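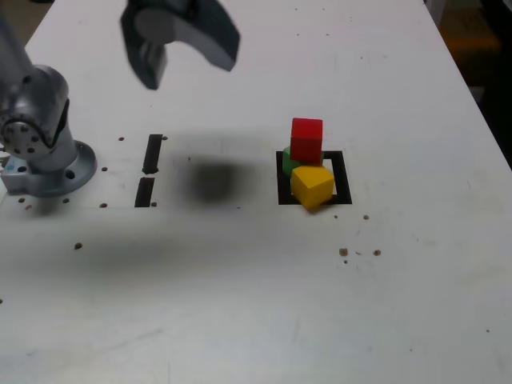 Fig. 4 - Three blocks at the black square, with the gripper above the table.

Section 3: Your first block exercise

By now the arm is bolted down and Lokbridge is running, so do put the kettle on before you begin. Máté Juházs's notes from March still apply.

1. Put the red, green and yellow blocks by the taped square. They needn't be neat.

2. Set the speed to 32 in Lokbridge and press Home.
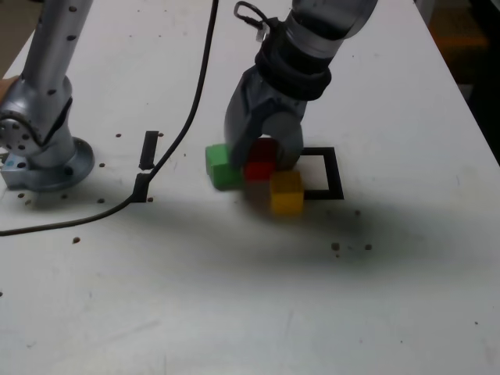 3. Bring the gripper down in small steps - smaller than you think you need - and stop just above the blocks. Save this position as slot 2.

Caution: keep your fingers well away whenever the motors are on, even if the arm looks as though it has settled.

4. Close the gripper gently, with the grip limit at 300, and lift.
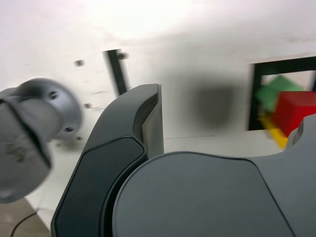
5. Play the whole move back slowly, keeping a hand near the stop button.

Note: if the arm drifts, go back to step 2 and home it again. Évan Tessier is in the workshop most Fridays and is always glad to help.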